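Gristarbridge – The folding trial at Sesance has been on hold since early November, after one of the two arms stopped partway through its move and wouldn't answer the stop button for a good 11 seconds. Happily no one was hurt, and folks there have been very kind about the wait.
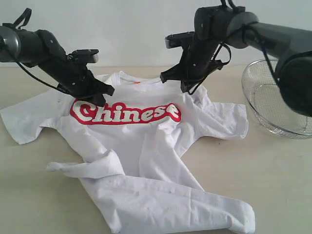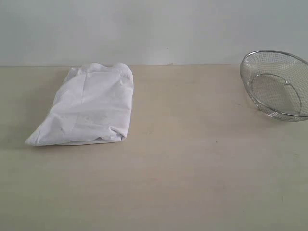
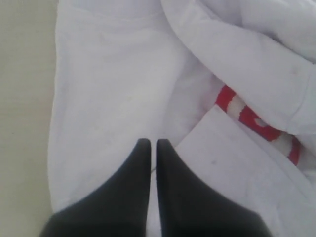 Jandik, the firm that built the controls, has traced the trouble to a worn connector – a small thing, bless it – and is now checking all 297 units it has sent out.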